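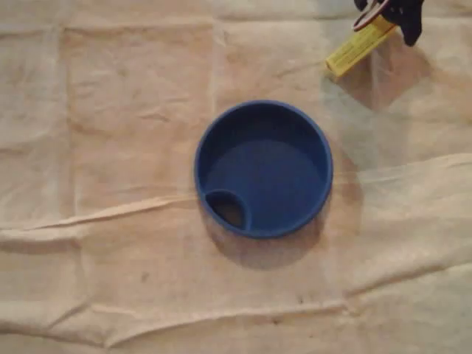 A blue plastic lid with a small spout opening, laid on a beige cloth.

Report on a Visit to the Hanari Cabin Crew Training Center, Lilcombe

Members of the Kilent Institute for Transport Employment visited the Hanari training center at Lilcombe on a Monday in September. The visit was arranged at the invitation of the airline's personnel department, which has spent the past year changing the way it hires and trains cabin crew. The group was received at 9:30 a.m. by Kamonchanok Onsri, head of crew training, and remained on site until late afternoon.

Hanari is a regional carrier and employs 1,526 people, the greater part of them in flight operations and ground handling. Until last year, new cabin crew were supplied by the staffing firm Menzies on seasonal terms. They are now hired directly and begin paid training on their first day. Ms. Onsri explained that the airline had been losing crew members at the end of each summer and training their replacements every spring, at considerable expense. Former seasonal staff were invited to apply for permanent posts, and their earlier service counts toward pay grade.

The morning was given to the classrooms and the cabin trainer. The trainer is a section of fuselage with working doors, galley fittings and two rows of crew seats. Visitors watched a class practice door operation and evacuation commands. Instructors stopped the exercise several times to correct the wording of commands, and trainees repeated each one until it was given without hesitation. Members of the group noted that the class mixed new recruits with returning seasonal crew – an arrangement the instructors said they intend to keep.

After lunch in the staff dining room, the group met with the scheduling office. Permanent employment has made rosters easier to plan but has raised questions about winter, when fewer flights operate. Hanari now offers crew members a choice between reduced hours and temporary ground duties at the Lilcombe terminal. Take-up of the ground duties has been lower than expected, and the scheduling manager acknowledged that the pay supplement for early shifts is still under discussion with staff representatives.

The day closed with a question period. Several members asked about language allowances and the cost of housing near the airport. Ms. Onsri agreed to send written answers on both points, and these will be circulated to members on receipt.

The Institute thanks Hanari and the staff of the training center for their time. Members who wish to join the return visit in spring should give their names to the secretary's office.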